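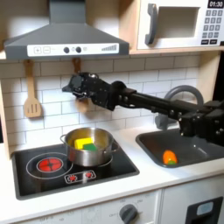
Words: Hendrik Nel

Toy kitchens have got above themselves. The microwave reads 01:30, the hood has a plus and a minus button, and I'm told all this teaches children to cook. I doubt it. A Brellier set costs 400 pounds, and my nephew used his for 11 days, mostly to store Oreo crumbs.

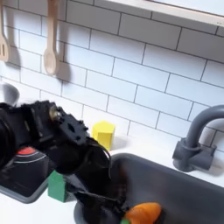 Is a sink worth paying extra for?

Only if the basin lifts out for washing. A washing-up bowl does the same job for 2 pounds.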